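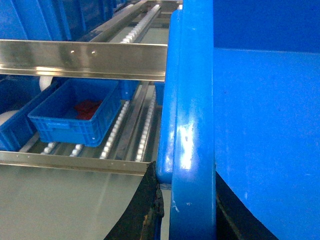
Salow Mineral Potting Mix for Succulents and Cacti
Product review, members' trials section
Reviewed by Parisa Mousavi
28 March 2008

The Salow mix is sold as a ready-to-use growing medium for succulent plants. It contains pumice, crushed lava, coarse grit and a small share of screened loam. There is no peat. The supplier, Policarpio, offers it in small bags for home growers and in bulk sacks for nurseries. This review concerns the bulk grade, which was purchased at the normal price.

The trial covered 299 plants held in the society's glasshouse. Most were haworthias, gasterias and small aloes, with 76 echeverias grown from leaf cuttings. A comparison group remained in the society's own mix of two parts pumice to one part sifted compost. Both groups were watered on the same schedule and received the same half-strength feed.

Particle size was consistent from one sack to the next. Very little dust was present, although rinsing is still advised before the mix is used for seedlings. Water passed through a full pot without pooling, and the surface did not form a crust over the winter. Pots of the Salow mix were heavier than those of the society's mix, a benefit for tall aloes and a drawback on hanging shelves.
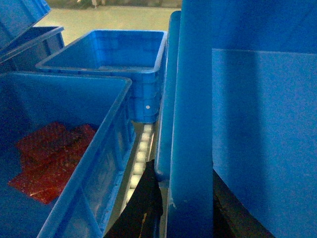

Root growth was checked when the plants were moved on. Haworthias in the Salow mix had firm, pale roots that reached the base of the pot. Losses to rot were lower than in the comparison group. The echeverias did less well. Jocelyn Lumanlan, who managed the propagation benches, found that young plants dried out too quickly and needed extra water until they were established. Adding one part fine compost to four parts of the mix corrected this.

The printed instructions are brief. They recommend repotting every second year but do not state how much feed is required, and a mix with so little organic matter will need regular feeding during active growth. Growers with hard water should also note that no pH figure appears on the sack. Efren Cabrera has written to the supplier on both points, and any reply will be printed in the April bulletin.

The Salow mix is recommended for haworthias, gasterias and mature aloes. It is recommended for seedlings and leaf cuttings only when compost is added. Members who already blend their own medium with good results will find little reason to change.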